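Datasets > Brandden > Handling rules > README

Brandden wrist camera set: rules for keeping and dropping frames

Maintained by Golshifteh Zarei, Villcombe. Last revised in July.

Scope

Applies to all runs recorded on the Mok cell. Runs from Trirkholm follow their own sheet.

Rules

1. Keep every run whole - never cut frames out of the middle.
2. Tag a frame "no detail" if no edge or outline can be made out. Do not guess at an object.
3. A run may hold up to 30 tagged frames. Past that, send it for review.
4. Grey blur with a slight warm-to-cool shift, tagged "no detail":
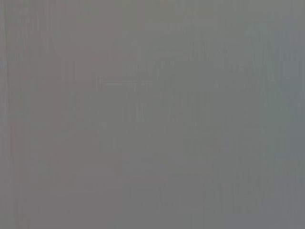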